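# Kit de garra manual Pálfi, versão para montar em casa

Montei dois exemplares do kit Pálfi na oficina partilhada de Vestusham, com o Ákos Tóth, para gravar demonstrações de manipulação com duas mãos. Cada garra tem punho, gatilho, suporte de câmara e dois dedos aparafusados. O motor não está incluído, porque a versão manual não o usa: quem fecha os dedos é o operador, e o que se aproveita é a imagem e a abertura medida.

## Montagem

O manual indica 80 minutos por garra. A primeira levou 160, quase tudo por causa da guia linear, que vem com massa a mais e com os furos de fixação apertados. Na segunda passei os furos com broca antes de começar e cumpri o tempo indicado.

Pontos a corrigir pelo fabricante:

- Os parafusos curtos e médios vêm no mesmo saco e diferem 2 mm. Um parafuso médio no carro da guia bloqueia o curso.
- O desenho explodido da página 20 mostra a mola invertida.
- O cabo do codificador sai do lado do polegar e prende no gatilho. Resolvi com uma abraçadeira.
- Falta fixador de roscas. Sem ele, os parafusos dos dedos ganham folga ao fim de uma tarde.

## Mecânica

O curso é linear e sem pontos duros depois de limpa a guia. A folga lateral na ponta dos dedos existe e sente-se à mão, mas não perturba a preensão de peças rígidas. O retorno por mola é forte de mais para sessões longas - ao fim de uma hora o indicador cansa. Troquei a mola de uma das garras por outra mais fraca, comprada na Ralemthorpe, e prefiro-a claramente. A original segura melhor a abertura máxima quando a garra está virada para baixo.

A medição da abertura é repetível. A calibração faz-se com os dedos fechados e depois totalmente abertos, e convém refazê-la sempre que se desapertam os dedos.

## Dedos

Os dedos são blocos maciços, com a face interior plana. Em objetos de arestas direitas comportam-se bem. Em peças pequenas e arredondadas o contacto é pobre e a peça roda ao fechar. Colei fita de borracha na ponta de um par e a rotação diminuiu, à custa de a superfície apanhar pó.

O furo de fixação fica à vista no topo, o que permite trocar o dedo sem desmontar a garra.

## Ensaio na bancada
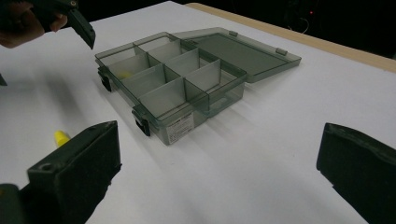

Para a tarefa de arrumação escolhi objetos que castigam o conjunto todo: preensão, visibilidade e precisão de largada. O organizador de plástico fumado, com a tampa aberta deitada na mesa, serve bem para isto. As divisórias translúcidas confundem-se umas com as outras e a peça amarela dentro de um compartimento vê-se só em parte através da parede. Com os dedos muito abertos, cada bloco verde-escuro ocupa um canto inferior da imagem, e a outra peça amarela, pousada na mesa, fica parcialmente escondida atrás do dedo esquerdo. Um dedo mais estreito na ponta reduziria esta oclusão. A Pálfi não o vende.

A aproximação por cima é a mais fiável. De lado, a largura do dedo não perdoa entre divisórias próximas.

## Avaliação

Recomendo o kit a quem já tenha montado guias lineares e não se importe de refazer os dedos. Para uma primeira construção, a garra da Nillville vem pré-montada e poupa a parte pior, embora o punho seja mais pesado. As minhas ficam com a mola fraca e com fixador em todos os parafusos. Falta-me redesenhar as pontas, trabalho que fica para novembro.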